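Flandport Outfit List
Data card, version 9

What it is
One table of clothing items from Flandport, the dress-up game by Kitska. Each row gives an item name, its slot, its shop price and the way a player unlocks it. The table has 2565 rows. Last edit: June 14, 2019.

Where it came from
Item names were typed in from the in-game catalog. Unlock methods came mostly from player posts, so treat that column with suspicion. Kitska's store page promises "endless looks," and a good share of those are the same skirt in another color. We kept each color as its own row because the game does, but I would not quote the total as a measure of variety.

Known problems
Prices change during sales and we have no reliable way to tell which ones were copied on a sale day.
The 635 rows marked "event" may include items that later went into the regular shop.
Drop rates are left out. Every rate I have seen posted rests on around 11 pulls, and that proves very little.
The Drirkholm winter set is listed as tradeable on one player's word.

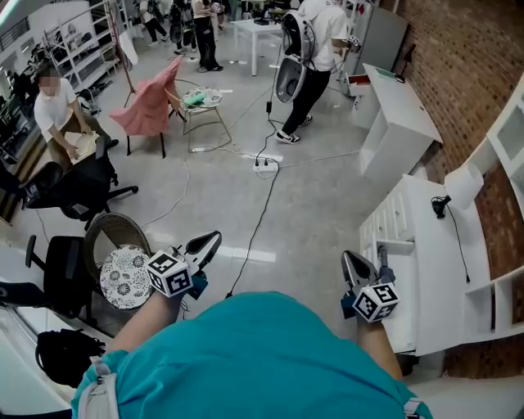 Using the file
Plain CSV, UTF-8, one header line. Sort by item_id, since names repeat. Scripts made for the old Buschmann list will fail on the slot column, where we split "top" into "top" and "outer."

Corrections
Send a screenshot of the item page with the price showing. Claims without one go in the notes column and stay there.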